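Setting up a desk lamp on the dining table

No desk at ours, so the dining table does the job most evenings. Took me a few goes to get the lamp right. Quick version below, two minutes if the table's already clear.

Cloth first. Smooth it flat, pull it straight, no ruck where the lamp base will go. A base on a fold will rock every time you lean on the table and it drives you mad.

Next the power strip. Back edge of the table, lying flat, sockets where you can reach them. Don't plug in yet. Stand the lamp to the right if you're left handed, to the left if you write with your right - otherwise your own hand throws a shadow over the page.
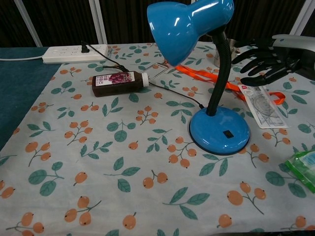
Maeve Egan

Run the lamp cord away behind the base and up to the strip, never across the front where your elbows go. Plug in. Leave a bit of slack so the lamp can move without tugging teh plug.

Turn the base so the switch faces you. Then bend the neck - slowly, one hand on the base - until the shade points down and in towards the middle. If you can see the bulb when you're sitting, it's too high. Bring it down a bit more and try again.

Drinks. Cap on tight, and well away from the strip. Bottles on their side roll, so stand them up or put them on the floor. I lost 2 library books that way in September and Solange still brings it up.

When your done, switch off at the lamp, pull the plug out by the plug and coil the cord loosely round the base. Cloth can stay on.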